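Guides > Laundry > Front Loaders > Section 2: First Washes and Door Care

By Seraina Ruchti
29 Apr 2023

Section 2: First washes and door care

By now the machine should be standing level, with the hoses on and the shipping bolts out. If the bolts are still in, stop right there and go back to Section 1 (please!), since running a spin with them in place can wreck the drum mounts. I wrote this set-up guide with the Tivton front loader in mind, the one I have at Skornodside, but I've also used it word for word on my sister's Butora and the only thing that changed was where the filter flap is.

Keep the maker's booklet nearby for your own model's settings. Where it disagrees with me, go with the booklet.

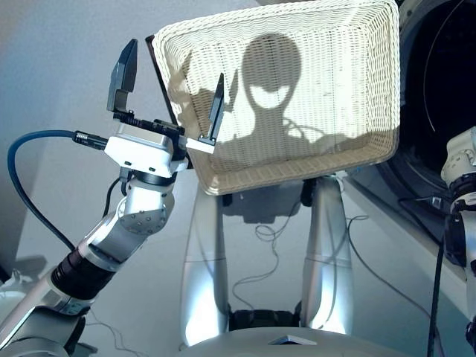 Photo: Seraina Ruchti

2.1 The empty run

Everybody wants to skip this one. I did too, and my first load of towels came out smelling like the inside of a new hose.

1. Check that the drum is empty. Feel around the back with your hand, where the little bags of spare parts like to hide.

2. Open both water taps all the way, then look at each hose end for drips. A drip at this point nearly always means the rubber washer went in crooked.

3. Pour a small spoonful of detergent into the main wash drawer. No softener.

4. Pick the hottest cotton program and press start. Stay in the house for it. I sit on the back step with a coffee and go look at the floor every so often.

5. When the lock clicks open, wipe the drum with a clean cloth. A bit of gray on the cloth is normal the first time. If you still get gray after a second run, call the store.

Note: The time on the display is a guess. Mine said 40 minutes for the quick program and took nearly an hour, then settled down after a couple of weeks.

2.2 Looking after the door

Most of the calls I get from friends are about the door — it leaks, it smells, it won't shut. Almost all of that comes down to the rubber gasket and what's stuck in it.

1. After the last load of the day, pull back the fold of the gasket and run a dry cloth all the way along it. Coins and hairpins end up at the bottom.

2. Wipe the inside of the glass, especially the lower part that pushes into the drum. Plain warm water is fine. I gave up on glass spray after it left a film that picked up lint.

3. Leave the door ajar. A hand's width is plenty, and it lets the gasket dry out.

CAUTION: If there are small children or a cat in the house, don't leave the door ajar unless the laundry room itself is shut. Check the drum before every single load. I mean every one.
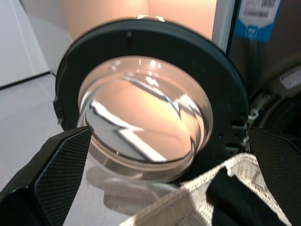 4. Once a month, check the hinge side for wobble. Lift the door gently with one hand. A little give is okay, but if it drops when you let go, tighten the hinge screws or get someone to do it.

5. Don't hang wet things over the open door. I know it's right there and just the right height! It bends the hinge, and a new hinge kit from Virág cost me more than a decent drying rack.

2.3 Your first real load

1. Sort by weight as well as color. One heavy bath mat with a few thin shirts will never spin evenly, and you'll hear it thumping from the yard.

2. Empty the pockets. I keep something shallow next to the machine for whatever turns up, and it's amazing how much turns up — screws, bus tickets, a very clean library card.

3. Fill the drum loosely. You want to be able to fit your hand in flat above the clothes.

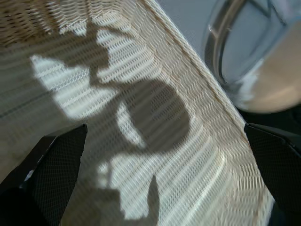

4. Use less detergent than you think. With soft water, half of what the cap suggests is a good place to start. If you see suds on the glass during the last rinse, go lower again.

5. Shut the door with a push near the catch. Slamming it does nothing for the lock.

6. Take things out when it's done. Wool and anything with elastic should come out first, and those I dry flat.

Note: If your display has a cycle counter, jot down the number when you clean the filter. Mine was at 284 the first time I remembered and 1,865 the last time I looked, which was in December. I aim for every couple of months now, or sooner if we've been washing dog blankets.

CAUTION: Before you open the filter, switch off at the wall, let any hot water cool, and put a low pan under the flap. More water comes out than you'd expect. Turn the cap slowly, and if the pan fills up, close it again, empty the pan and carry on.

The drain hose and what to do about error codes are in Section 3.

Questions? Use the contact form | © 2023 Seraina Ruchti | Back to top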